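Dravden Desk Things
A small picture collection of pens, markers and other tabletop clutter

About this collection

Dravden is a set of close pictures of the ordinary things that pile up on a work table: highlighters, pencils, erasers, glue sticks, the odd ruler. It grew out of a sorting afternoon at our stationery cupboard, when Nneka Haruna and I found ourselves arguing (very happily, I should add) over what counts as a marker and what counts as a pen. We still don't fully agree, and you may notice that in the labels, so please be kind to us when you do.

Version 2, June 2023. Kept by Asabe Sani, with a great deal of help from Nneka.

What's inside

The pictures are sorted into 7 folders, one for each family of object. Highlighters have a folder to themselves, and I'm a little proud of that one, as it was the folder that made us rethink how we write our notes. Each picture comes with one line in notes.txt, giving the family, the main color, whether the cap is on, and any lettering we could make out.

How we write the notes

Color goes by the cap first, then the barrel. Plenty of highlighters have a clear or milky barrel with the color showing through, and if you go by the plastic alone you end up calling half of them white!

Lettering is copied only where we can read it comfortably. Large words go in capitals if they are printed that way. Small print we can't read is marked "small text, unread" and left at that, however tempting it is to guess. We don't look up the product afterward to fill in the rest.

If part of an object is out of view, the note says "part view" and we don't describe the missing end.

From the highlighter folder:

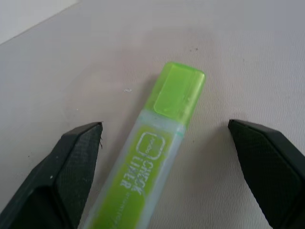

Highlighter, green, cap on, part view. Lettering: CHECK LINER. Small text, unread.

Known wrinkles

Lime, yellow-green and plain green were used rather freely in the first version. Nneka has been through them all and brought most under "green," but a few stragglers surely remain. The Igwe folder name is left over from an old cupboard label and simply means "glue and tape." I keep meaning to change it.

Corrections

Send the picture name and the line you would write in its place, and one of us will go and look. The next tidy-up is planned for October.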